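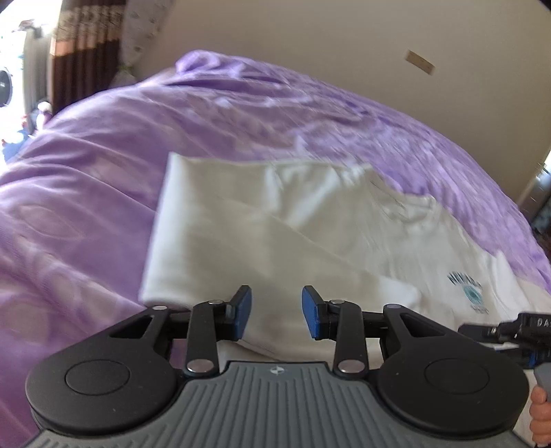 Starnent White Tee, Three-Pack: My Review

I fold laundry on the bed (purple patterned sheet, no table, sorry to my back), so how a T-shirt folds matters to me way more than it probably should. And I really like these! The Starnent is a short-sleeved tee with a round ribbed neckline, and it lies nice and smooth once you get the first fold in. I've had my 3 since April and they've been through the wash 12 times. The collar hasn't gone wavy yet, yay. 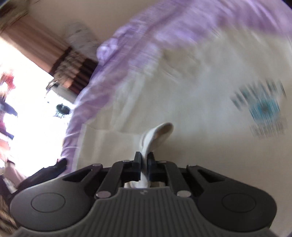

My one gripe is the creasing. Leave a shirt half folded while you answer the phone and you'll be smoothing it out all over again. My old Hindier tees were thicker and more forgiving, but so stiff! I'd buy these again, maybe in gray.

Related reviews
Cedar drawer dividers
Sitompul steam iron, 2000 watts
Hindier sheet set, 300 thread count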